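Robótica de Serviço e Automação
Unidade 3 - As máquinas já conseguem fazer tarefas de casa e de oficina?
Apontamentos da aula. Docente: Daiane Nogueira

Leitura prévia: capítulo de Beatrice Masanja sobre manipulação em ambientes não estruturados (disponível na página da disciplina).

1. O que entendemos por tarefa

Nas unidades anteriores falámos de robôs industriais que repetem o mesmo movimento durante anos. A peça chega sempre ao mesmo sítio, na mesma orientação, e o programa limita-se a percorrer uma sequência de pontos. Uma tarefa doméstica tem outra natureza. Arrumar uma cozinha ou separar roupa obriga a máquina a decidir o que está à sua frente, por onde o deve agarrar e onde o deve pôr.

Para esta disciplina usamos a seguinte definição de trabalho: uma tarefa está automatizada quando a máquina a completa sem ajuda, com objetos que não foram colocados por ela, num tempo que o utilizador aceita. As três condições contam. Muitas demonstrações públicas cumprem a primeira e falham a terceira.

2. Porque se começa por arrumar blocos

Recolher objetos pequenos de uma mesa e distribuí-los por recipientes é um exercício clássico. Contém quase todas as dificuldades de uma tarefa real em versão reduzida: localizar, escolher a ordem, aproximar a garra sem empurrar o vizinho, fechar com a força certa, transportar e largar. O cubo é uma forma simples, mas basta estar rodado em relação aos dedos da garra para que uma aproximação direta apanhe duas arestas em vez de duas faces. 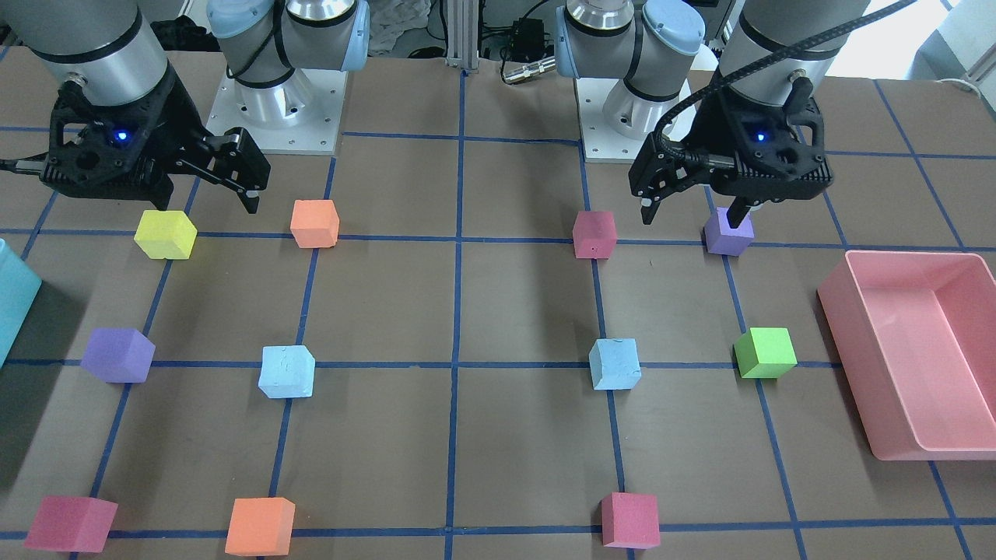

Com dois braços surge ainda a questão da repartição do trabalho. A solução mais simples é dividir a mesa ao meio e dar uma metade a cada braço. Funciona enquanto o destino de cada objeto estiver do mesmo lado que o objeto. Quando não está, um dos braços tem de invadir a zona do outro, ou então os dois fazem uma passagem intermédia, largando o objeto numa zona comum. Simin Hashemi trata este caso no guião do laboratório, que devem ler antes da sessão prática.

A espuma é um material tolerante. Deforma-se, perdoa um erro pequeno de posição e não se parte ao cair. Um copo de vidro não perdoa nada disto, e um resultado obtido com espuma não deve ser transposto para loiça sem novos ensaios.

3. Estado atual, por tipo de tarefa

Separação de objetos rígidos sobre superfície plana: viável, com boa iluminação e objetos conhecidos.

Aspiração e lavagem de chão: viável há bastante tempo, mas trata-se de navegação e quase não envolve manipulação.

Dobrar roupa: possível em laboratório, lento, sensível ao tipo de tecido.

Loiça: parcial. Os pratos correm melhor do que os talheres, que se sobrepõem e refletem a luz.

Alimentação de máquinas na oficina: viável com peças em tabuleiro, difícil com peças a granel.

4. Caso de estudo: a oficina Tostdale

A Tostdale monta pequenos conjuntos plásticos e quis automatizar a triagem de peças por cor. O ensaio, conduzido por Emmanuel Mushi, abrangeu 3.000 peças. Destas, 300 precisaram de intervenção de um operador, ou seja, uma em cada dez. Para uma demonstração, o número parece bom. Para um turno de trabalho, significa que alguém tem de ficar ao pé da célula, e a poupança prevista desaparece em grande parte.

Mushi registou que muitas falhas ocorriam na fase de pega, com a peça encostada a outra ou à parede do tabuleiro. A classificação por cor raramente errava. Este padrão é frequente - ver é hoje mais fácil do que agarrar.

5. Para a próxima aula

Ler o relatório Sevgate, secções 1 e 2, e trazer por escrito a resposta ao seguinte: que taxa de intervenção seria aceitável numa casa particular, e porquê? Máximo de uma página. Os trabalhos em atraso de setembro entregam-se a Consuelo Collado, na secretaria, até às 17h.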